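The breakfast corner, finally!

Posted March 2022 in Home, Kitchen bits

I have been promising this post since October and it's finally happening. The breakfast corner is done! Well, done enough. There's still a shelf to go up and I haven't decided on the lamp, but the table is in use every single day and I'm so pleased with it that I keep wandering in just to move a mug from one side to the other.

A bit of background for anyone new. When we moved in, the kitchen had plenty of cupboards and nowhere to put anything you use before nine in the morning. The kettle lived next to the bread, the bread lived on top of the recipe books, and the mugs were in a cupboard behind the door, so two people could never make tea at once. My friend Chinyere Etim came to stay for 7 nights last autumn and by the second morning she had rearranged the lot on a brown table we'd been using for post and keys. It was so much better. I've been building on her idea ever since.

The mug tree was the first proper purchase and it's my favourite thing. It's plain wood with little pegs, and it takes up hardly any space. I know they're a bit of a granny thing (my own gran had one, with a chip out of the base) but I don't care, they're brilliant. You get to see your nice mugs! I've got a pink one that's dark plum inside, and a slatey blue one with a mustard yellow inside, and I love that you get that flash of the second colour when you reach for it. Chiamaka Yusuf, who reads this blog and has very strong opinions on crockery, wrote to tell me I should have bought a matching set. Never.

Then the toaster oven. I went back and forth on this for weeks and read what felt like 2,000 reviews. I wanted white, I wanted proper round knobs that you turn, and when I saw one with a pale pink door handle that was that, decision made. It does cheese on toast better than the grill ever did, and it's so handy for warming up one portion of something without heating the big oven.

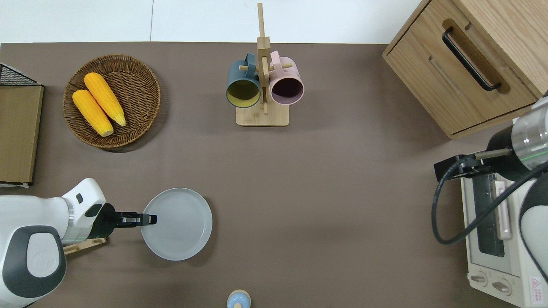 The basket was meant to be for bread rolls, but I've got into the habit of putting whatever we're having that day in it, so it changes all the time. Corn is my current obsession. I rub it with butter, a squeeze of lime and a pinch of smoked paprika, wrap it in foil and leave it in until it smells done, which I realise is no use to anyone who wants a proper recipe. I'll time it next go and add it to the comments.

Still to sort: the lamp, the shelf, and a better home for the tea towels. If anyone has put up a shelf on a wall that crumbles when you look at it, please tell me how you did it, I have bought three kinds of wall plug already and I'm scared of all of them.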